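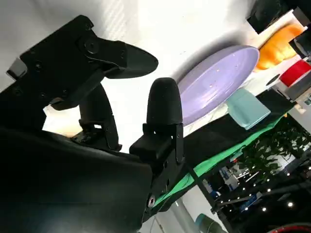 手首カメラ。皿の横、指は開いた状態。

2026年9月28日(月) 来期の機材計画

2月の予算提出に向けて、必要なものを洗い出す。Rantalaさんと午前中に打ち合わせ。枠は3000ユーロ、アーム本体の追加は今回の対象外とする。

優先1:指先の交換品。Clarsteadの見積もりは1組43ユーロ、納期15営業日。送料の扱いが見積書に書いていないので問い合わせ中。Gurdenにも同じ寸法で出してもらう。取付穴の図面は共有フォルダの旧版ではなく、Bühlerさんが直した方を送ること。

優先2:ケーブルと固定具。前回は必要になってから個別に買い、送料がかさんだ。次はまとめて発注する。
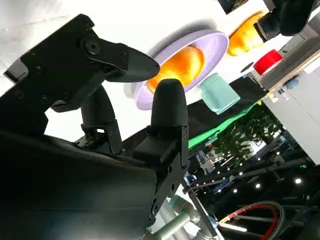

指先の形状を1種類に絞るかどうかは未決。絞れば予備の在庫が減り、発注も楽になる。Bühlerさんは統一案、自分は現状維持寄り。皿の縁のように薄く立ち上がったものと、ミント色のカップのような丸みのある側面とでは、欲しい当たり方が違う。先に両方の形で把持を比べ、その結果を見て数量を決めたい。比較用に9組を仮計上しておく。387ユーロ。

優先3:照明。天板が白く、手首側の画像で明るいところが飛びやすい。調光できるものをMatićのカタログから選ぶ。艶消しの天板シートで済むならその方が安いので、端材を借りて先に試す。
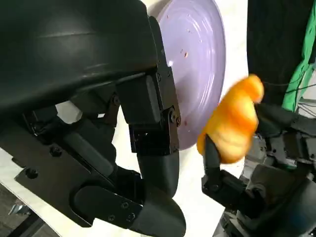
シートを試す前に照明の型番を確定させないこと。カタログ品は返品がきかない。

2台同時の作業が増える前提で、保守契約も見直す。Furnusの現契約は1台分しか点検が入っていない。2台分にした場合の金額は未着。枠に収まらなければ、照明を次の期に回す。

残件
・Clarstead:送料の確認(自分)
・Gurden:図面送付と見積もり依頼(Bühler)
・Furnus:2台分の点検費用(Rantala)
・シートの端材を借りる(自分)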